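4. Household recovery after the flood

4.1 Sites and sample

Fieldwork was done in two river settlements, Kadside and Tritus, both under water for some part of the flood week. Kadside lies on the low bank and went first. Tritus is higher up but has only one road in, and the road was gone by the second morning. We had hoped for a third site at Ferreira – access was refused twice, so it is left out here and only comes back in the discussion.

The relief register for both settlements held 1,921 households. From that list 25 were picked for long interviews, spread by distance from the river and by whether the household had moved out, stayed put or gone and come back. Interviews were held in the home where there was still a home to sit in, otherwise at the school. Crescencio Bautista led the Kadside round, Itzel Mendoza the one in Tritus. Same question sheet, though the order drifted a bit as people told things in their own way and we did not stop them.

4.2 Food in the first days

Food, not shelter, was the first worry in nearly every account. Shelter could be shared, a cousin's floor or a church hall. Food could not be for long. Most households had dry stores for a few days at best, kept low down – sacks on the floor, bottom shelves – and lost them in the first night. What was lifted in time was lifted by whoever happened to be awake.

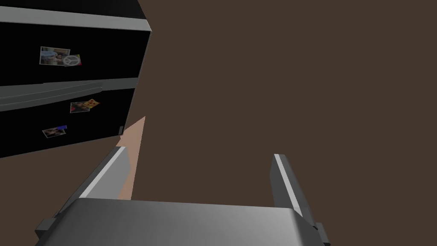
Power failed before the water reached most homes, so cold food went off even in houses that stayed dry. Several people in Tritus said they cooked all the meat at once and fed the street with it. One woman called it the best meal of the year and the last one for a good while. In Kadside there was less of this, fewer dry kitchens and less fuel. Neighbours there pooled rice instead and ate once a day.

The first outside deliveries came by boat to Kadside. Tritus waited longer. By the time the road was passable the shop at the crossroads had already raised its prices, and then shut. Accounts differ on wether it shut through lack of stock or after an argument over credit. We could not settle this and have left both versions in the notes.

4.3 Who got what, and when

Relief parcels were handed out against the register. Problem: the register was made before the flood, listed one head per house, and took no account of people who had moved in with kin. Of the households interviewed, 6 said they were turned away at least once for being at the wrong address. All but one of these were later served, after a neighbour spoke for them. The clinic boat run from Clindisska kept its own list, by person, and drew far fewer complaints – slower at the landing, but people knew where they stood.

Water was a seperate matter. Tablets were given out with the parcels but the leaflet was in one language only. Older people in Kadside had put them aside, thinking they were medicine and waiting for someone to say what for.

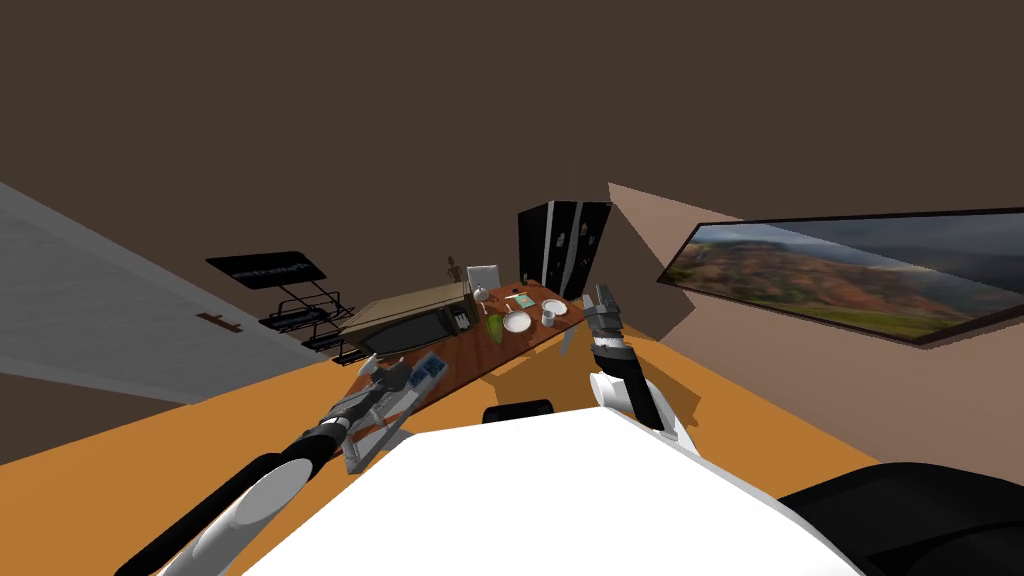

Figure 3. Simulated indoor scene with a humanoid robot at a table.

By July most of those interviewed were back in their own homes or on their own plots. Back does not mean recovered. Walls still damp, beds borrowed, school fees owed. Two things were named again and again as having helped: early cash, even in small sums, and news that could be trusted. The second came mostly from a few people with working phones who walked round each evening and told others what they had heard.

4.4 Limits

Small sample, and tilted towards people who came back. Those who left for good are hard to find and we found only a handfull by phone, none of them counted above. Dates given from memory were checked against the parcel log where we could. Some could not be made to fit and are marked as uncertain in the tables. The two interview rounds were also not run at the same time, so Tritus answers come from later in the recovery – comparisons between the settlements should be read with that in mind.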